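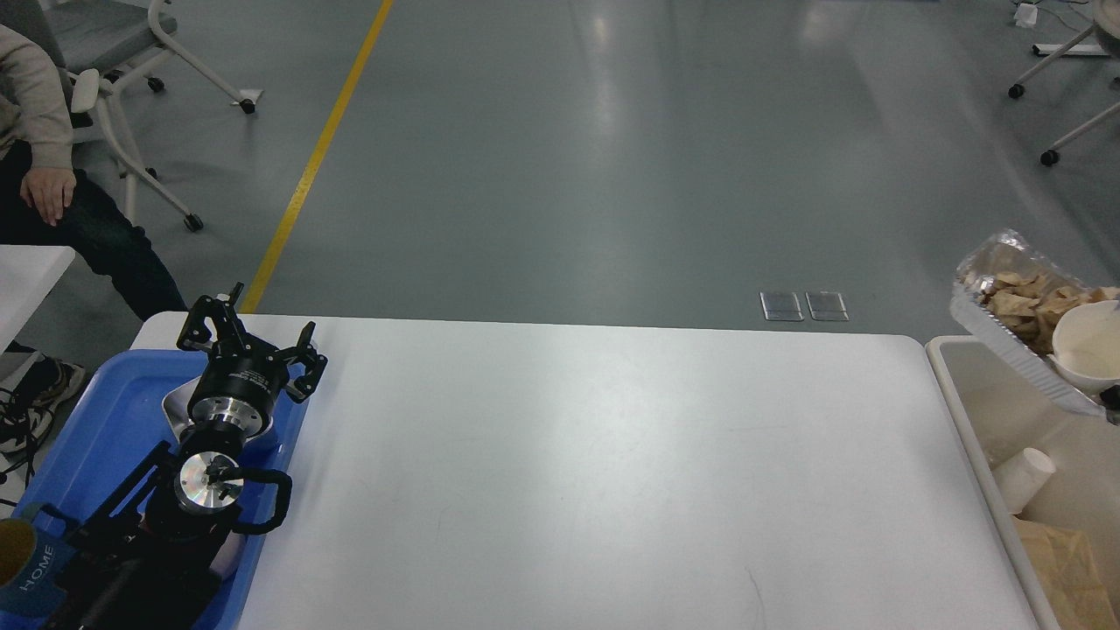
Clearing the table

Clearing the table (also clearing away, clearing up, or in my family "doing the Alley", of which more further down) is the job of getting a table back to bare after people have eaten or drunk at it. I've kept this entry to the small end of things: the tea break, the shared snack, the desk that turned into a buffet when no one was looking. Banquets have their own page and I'm happy to leave them there.

Tray and bin

The usual method needs two containers, one for whatever will be washed and used again and one for whatever won't. The first is nearly always a tray, the second a bin or a sack. You can manage with only a tray, and plenty of cafés do, but then all the sorting gets done at the sink, where there's less room and everyone's sleeves are already rolled up. Heloísa Trindade, who wrote the house handbook at Moura (my first proper job, 43 seats and one very small sink), called the tray "the going-back side" and the bin "the going-out side". I still say it under my breath!

Right-handed people tend to put the bin on their right, and I do too. In Cernham I worked with a lovely chap who swore by both containers on the same side, and he was quick with it, so I can't call it wrong.

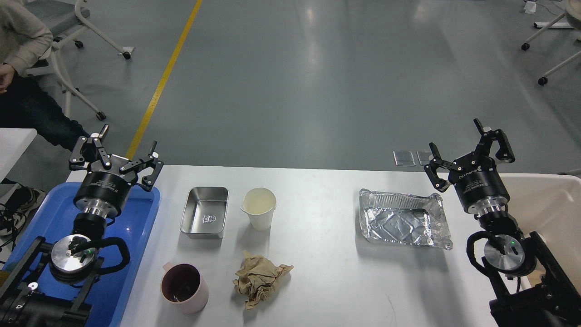
Order of clearing is where people get surprisingly heated. The old advice was to take the tall things first, then the flat ones, then the crumbs. I prefer to start with whatever can spill, and after that go by which side it's bound for. A mug standing right beside the tray, like the pink one here, hardly counts as a job, whereas the paper cup further back still has something pale in it and wants carrying upright. The crumpled paper can go whenever you like. Steel dishes belong with the mugs, and I put them down first so that they sit flat on the bottom of the tray.

Liquids

A half-full paper cup shouldn't go straight in the bin. Tip it down the sink first, or into a mug that's on its way there anyway (a habit I picked up from Virgil Jitaru, who ran the tea counter at Prollside and hated a wet bin liner more than anyone I've met). Tea leaves, dregs and the last of the squash can all share the one mug.

Foil trays

Foil is the awkward one. It's light and bends if you pinch it in the middle, and it sheds crumbs the moment it tilts. Hold it by the rim and keep it level until it's over the bin. 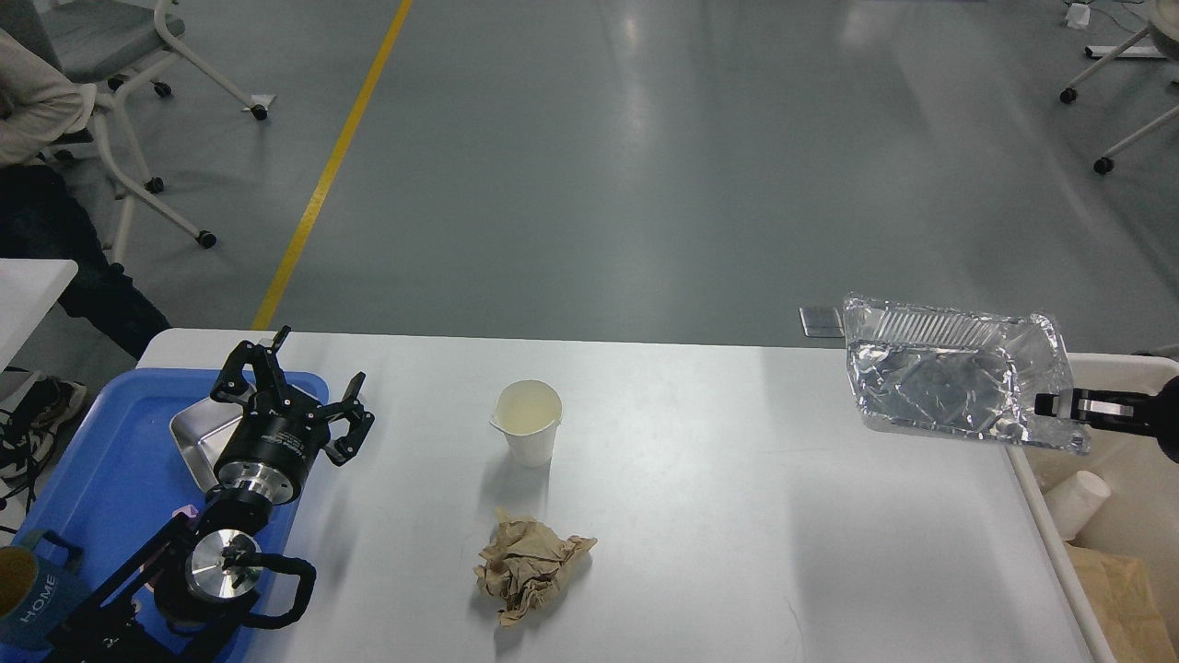
If there are crackers left, move them to a tub before you do any of that — I've lost a good half-batch to impatience. A clean foil tray can often be recycled, though the rules vary from council to council, and a greasy one needs a rinse first.

The name

"Doing the Alley" comes from the Alley, a tea room my aunt helped in, where everything had to be carried down a passage barely wider than the tray. You went out full and came back empty, 2 trips at most, or you heard about it. I haven't found the phrase in print anywhere.

See also: Washing up; Tray; Crumb brush; Tea break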